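The Gray Cup

In April the heating in the building was turned off, and Graziella Sala kept her coat on while she worked. The room was on the second floor of a house in Hasthorpe, above the shop of Lombardi, who sold lamps and repaired them when he was in the mood. She rented it together with Arvid Hellström. They translated manuals, she from Italian and he from Swedish, and they shared a white table, a telephone and one kettle.

Real cups they did not have. There had been two, from Arvid's mother, and both were broken in the first winter. After this Arvid bought a package of paper cups in mixed colors, 100 pieces, and he said that it would be enough until they bought something better. It was three years ago. From the first day she took gray and he took the yellow-green one, and if the package gave them a red or a blue, they put it back and looked deeper.

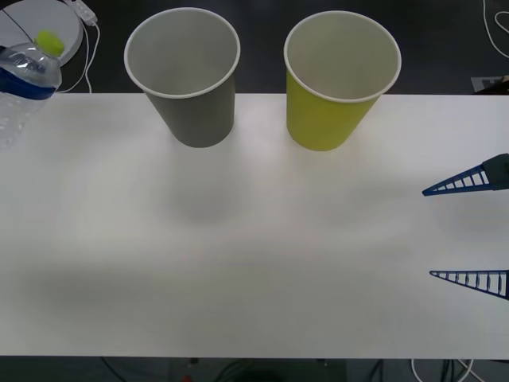 So when she came in that morning and found both cups standing at the far side of the table, with a good space between them, she knew he had been there before her. He was never early. She hung up her bag, and then she took it down again and held it on her knees, like a person in a waiting room.

The letter from Drivo was under the telephone. She had read it already the evening before, when he was gone to the train. They offered him a position in Astovow, which was over 200 kilometers to the north, and they would pay 2,995 a month. It was more than the two of them earned in a good spring. She had put the letter back exactly as it was, and all night she had worried that it was not exactly.

At half past nine Arvid came up the stairs. He had been with Lombardi to ask about the desk lamp.

"He wants to keep it another week," he said.

"Then we will work at the window."

"Yes." He looked at the table and at her coat. "Did you have coffee?"

"No. The kettle is making the noise again."

He took the water bottle by its green cap and moved it a little to the side, for no purpose that she could see. He was doing this always, with everything. When he had to say something he moved first the pens, then the paper, then whatever stood near. Once, before he told her that he had lost a customer, he had arranged the complete shelf. 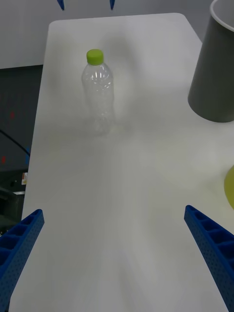
Arvid said that the bottle had been his lunch yesterday, the bottle and an apple, and that he was not able to eat more because he was thinking. Then he said that he supposed she had seen the letter, since she was now reading the wall.

"I saw there was a letter," said Graziella.

"It is a good job."

"I am sure."

"They have a kitchen there. With a machine for coffee and cups made of – I don't know what. Glass, maybe."

She laughed, although she did not want to. Down in the shop Lombardi dropped something, and they both waited to hear if he would swear. He did not.

"When do you have to answer?" she asked.

"At noon. I must telephone." He sat down on his side. He put his hand around the neck of the bottle and turned the cap a little, one way and the other way, without opening it. She watched the small green lines on it go around under his thumb. She thought of the room with one chair. She thought also, and was ashamed of it, that she would finally have the side with the window. 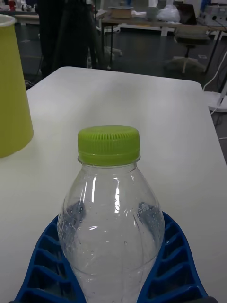
The bottle with the green cap.

They worked. She had a manual for a machine that closes paper bags, and she read the same sentence many times: after closing, the bag must be left to rest. He had his dictionary open, but the page did not turn. At eleven the sun came to the table and made it so white that she had to move her papers.

At five minutes to twelve he stood up and took the telephone out to the landing, as far as the cord would go. The door stayed a little open because of the cord. She could have listened. She went to the kettle instead and switched it on, and it screamed so loud, as it did always, that from the landing she did not hear one word.

When he came back she had made the coffee. She had carried over the two cups and put them down in their places, the gray on the left.

"So?" she said.

Arvid looked for something to move. There was the bottle, and he reached for it, and then he left it where it was.

"I asked them if I can do it from here," he said. "Three days from here and two there. She has to speak with somebody."

"And if the somebody says no?"

"Then I don't know." He sat down and pulled the green cup closer. "How many are left in the package?"

Graziella opened the drawer and looked.

"Of gray, two," she said. "Of yours I have to dig."

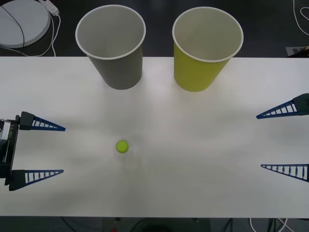

Gray on the left, yellow-green on the right.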